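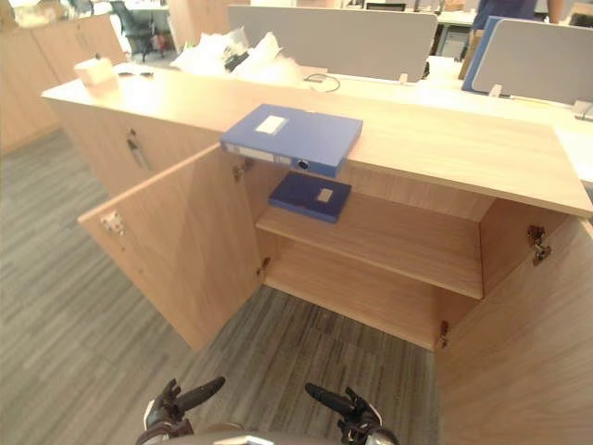 Cabinet shelf height for box files laid flat

wphromma
June 8, 2017
Oak office cabinet, two hinged doors, one shelf halfway down. I want the blue document boxes flat on the shelf, labels up. One is in, the other is still on top. Can the shelf take a stack of 3 without sagging? Inside width is 71 cm.

T_Jaidee
Three is fine at that span. I would stand them upright, though. The finger hole is on the spine for a reason, and flat you have to lift two to reach the bottom one.

wphromma
Upright they lean unless the row is full. I only have a few.

chanida.l
Then buy a bookend. Flat stacks also put the spine label in shadow on a low shelf.

r_nuchit
Disagree with both. Ours have been flat since January, 2 high, no trouble -- we read the top label anyway. I'd check the hinges first. If the doors drop when fully open, tighten the plate screws before loading anything.

T_Jaidee
Two high is a different case from three.

wphromma
Hinge screws are tight. Going with two high, and the bags and cable on top can go in the lower compartment. Does anyone have a spare key for this lock?

chanida.l
Ask Daranee.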